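Workshop notebook, Kendden assistive furniture bench
Entry for May, begun 9.40 a.m.
Subject: return spring and locking lever on the Eltero overbed table, second trial

Present: N. Bhutto, L. Phùng. The earlier entry on castor replacement is closed and should be read separately.

The Eltero overbed table was returned to us by the day unit with a written complaint that the top drifts downwards when a patient leans on the far edge. The unit uses it for hand exercises and for meals, so the load is seldom central. Our first trial, recorded in April, placed the weight over the column only and did not reproduce the fault. It was agreed that the test had been too kind to the product and that it should be repeated with the weight at the outer edge.

The column was stripped before any loading was carried out. The gas spring showed no oil at the seal. The lever pivot was stiff, and the return spring beneath it had lost a good deal of its tension when compared by hand with a new part from stores. With the old spring fitted, the lever does not return fully to rest after release, and the locking pin is left partly engaged. Lụa Phùng considers that this alone would account for the drift. I am inclined to agree but have asked that the pin be measured in any case. The tip of the pin is rounded on one side, and the matching face in the release block has a bright line across it.

Loading was carried out in the following order: old spring and old pin, new spring and old pin, new spring and new pin. The top was set at the middle of its travel each time and the weight was left in place for five minutes. In the first condition the top moved down at once and came to rest on the stop. In the second it held, but a sharp knock to the underside released it. In the third it held under load and under repeated knocks. We did not test the old spring with the new pin. Noman Bhutto has noted that this leaves a gap in the record, and the combination should be run before the report is issued.

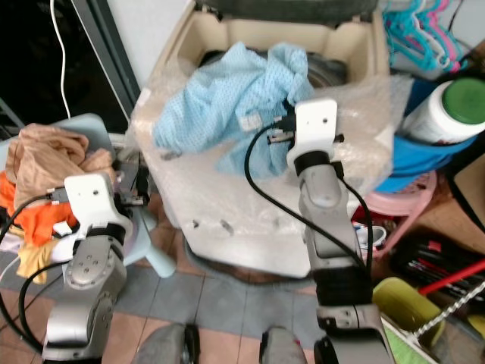
The protection of finished tops in storage and transit was discussed at some length after the loading trial. Two of the tops sent back this spring have scuffed edges, and the unit maintains that they arrived in that state. Our packing sheet calls for a card sleeve and corner pieces only. Clear bubble wrap, of the kind round the beige plastic bin, would serve for the flat faces, but the rim takes most of the knocks and would still need the corner pieces. It was also pointed out that tape must not be placed directly on the laminate edging, as it lifts the edge when pulled away in cold weather. The packing sheet is to be amended once Satuseo has confirmed the size of the outer carton.

Supply of parts. The return spring is bought from Lương and the minimum order is 2,000 pieces, which is far more than we require for repairs. L. Phùng will ask whether the production order can be increased slightly and the balance set aside for service use. The pin is made in our own shop. The drawing gives no figure for hardness, and this ought to be corrected before the next batch is cut.

Height range. The unit has asked whether the table could be made to go lower for use with wheelchairs. The present column will not allow it without a shorter outer tube, and the shorter tube would reduce the overlap at full height. I would not recommend the change on this model. The matter has been passed to the design office with a copy of the unit's letter.

Side play at full height was checked while the table was assembled. It is greater than on the reference table, although the guide bushes are from the same supplier. One bush was found to be seated slightly proud. It was pressed home and the play was reduced, but it remains noticeable to the hand. No shim has been fitted.

Outstanding:
Old spring with new pin, outer edge load (N. Bhutto)
Hardness figure for pin drawing (L. Phùng)
Reply to day unit, to be held until the above test is complete
Reference table to be returned to the showroom by 4 p.m.

Old spring, old pin and release block bagged, labelled and placed in the returns cupboard, second shelf. Entry closed 3.15 p.m.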